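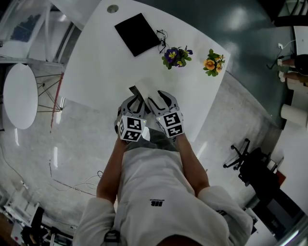 Foro de la casa > Muebles y superficies > Mesa blanca grande, ¿qué hago con el tablero?

Página 1 de 1 - 9 respuestas

marisol_tdf
17 ene 2024
Hola a todos. Tengo una mesa de trabajo blanca, grande, que compré de segunda mano en julio. El tablero es de melamina y con el uso se le han ido marcando cercos y una zona amarillenta en el lado que da a la ventana. La uso para coser, para papeles y a veces para comer. He probado con agua y jabón neutro y con un limpiador de baño que tenía por casa. Los cercos se van a medias, lo amarillo sigue igual.
Dudo entre tres cosas: pintarla, forrarla con vinilo adhesivo o cambiar el tablero y conservar las patas. En la tienda Gulyás de mi barrio me piden 65 euros por un tablero nuevo cortado a medida, sin cantos. ¿Qué haríais?

Uveck_norte
Lo amarillo del lado de la ventana es del sol y no se quita limpiando. Los cercos sí pueden salir con alcohol de limpieza y un paño de microfibra, sin frotar mucho. Prueba primero en una esquina por debajo.
Yo cambiaría el tablero. 65 euros me parece normal si la mesa es grande.

pacorro58
Yo no tiraría un tablero que está plano. La melamina se pinta sin problema. Lija de grano fino, imprimación para superficies no porosas y dos manos de esmalte al agua con rodillo de espuma. Tengo así el escritorio de mi hija desde hace cinco años y sigue bien.

Uveck_norte
Un escritorio de niña no es una mesa de costura. Con las tijeras, la plancha y los alfileres el esmalte salta en los bordes. Lo he visto en dos mesas pintadas así.

pacorro58
Salta si no se deja curar. La gente la usa al día siguiente. Hay que esperar un par de semanas antes de poner peso o calor encima. Lo pone en el bote y casi todos se lo saltan.

marisol_tdf
No puedo estar dos semanas sin mesa, coso casi todos los días. ¿Y el vinilo? He visto uno blanco mate de la marca Clarley que dicen que aguanta bien.

Vitória Sequeira
Puse ese mismo vinilo en la encimera del lavadero. En liso queda bien, pero en una mesa ancha el rollo no llega y hay que hacer una junta. La junta se nota al pasar la mano y con el tiempo coge suciedad. Para coser molesta, porque la tela fina se engancha. Si tu mesa mide menos que el ancho del rollo, adelante. Mide antes de comprar.
Otra cosa: con la plancha cerca se encoge. Yo dejé una jarra caliente encima y se quedó la marca.

marisol_tdf
La mesa tiene 90 de fondo y el rollo es de 67, así que habría junta. Descartado entonces.

T. Gounder
Buenas, soy Thenmozhi, monto muebles para oficinas. Si cambias el tablero, fíjate en el grosor. Muchas mesas baratas llevan 16 mm y con una pieza larga se comban por el centro. Pide 22 o 25, aunque pese más. Y que te canteen los cuatro lados, también el de atrás, que es por donde entra la humedad.
Los tornillos viejos no siempre sirven. Si el tablero nuevo es más grueso se pueden quedar cortos, y si es más fino pueden asomar por arriba. Compruébalo antes de atornillar.
En cuanto al color, un blanco con algo de textura disimula más que el liso. El brillo lo descartaría para coser, con una lámpara encima cansa mucho la vista.

pacorro58
Cantear los cuatro lados ya no son 65 euros. Al final sale por el precio de una mesa nueva.

T. Gounder
Depende del taller. Hay canto termoadhesivo que se pega con la plancha de casa y se recorta con cúter. No queda como el de máquina, pero en la parte de atrás da igual.

skornarora
Me meto en la discusión para decir que no he hecho ninguna de las tres. Compré una base de corte grande y cubrí la zona donde trabajo. Lo feo se queda debajo. Para comer pongo un mantel.

Uveck_norte
Eso es tapar el problema.

skornarora
Sí, y la mesa me sirve igual.

marisol_tdf
Gracias a todos. Ayer pasé el alcohol y los cercos han salido casi enteros, queda uno junto al borde. Lo amarillo sigue, como decía Uveck_norte. He pedido precio del tablero en 22 mm con los cuatro cantos y me contestan la semana que viene. Mientras tanto he girado la mesa para que ese lado quede contra la pared. Cuando tenga el presupuesto lo pongo aquí.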